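Tirstead Arm Build: Bench Gallery

Tirstead is a tabletop arm built in a shared workshop, with a two-finger gripper and a small camera fixed at the wrist. The job is clearing plastic cutlery off a wooden table and into a container. Work on this page dates from October, after the change to the Kitivik wrist mount. The drive boards are Fajardo units, one per joint, five in all. Gripper firmware is build 808.

1. Approach, fingers open

Forks are a poor target for a parallel grip. The handle is thin, the head is wide, and the part lies almost flush with the table. The planner looks for the handle and sets the closing direction across it.

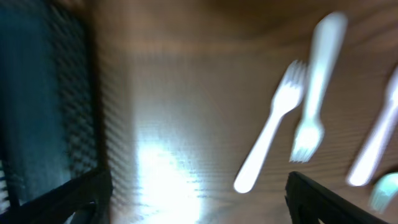 Finger opening is set before the arm starts down, and the tips stop short of the table by a fixed offset stored with the tool. Exposure is a separate problem. White plastic on a glossy surface clips early, so the shutter was left long for most of October and then shortened. Blurred frames stay in the log but are skipped by the pose step. Log count at the last backup was 3092 frames.

2. At the container, fingers closed

The side wall is the main collision risk. Its position is entered by hand as a flat plane with a margin of 8 mm. The Trokby depth module was tested here and removed, as it returned bad points on see-through plastic and on open grids. The wrist camera alone is used for now. 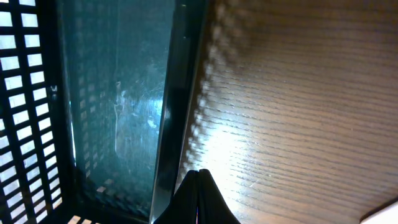 Gripper closed beside the black rim, crate grid at left, wood table at right.

Open items: cable strain relief at the wrist, a matte cover for the table, and a second tool offset for the closed position. Wiring diagram and parts list are on the build page. The bench is booked for Tirstead on Thursday evenings.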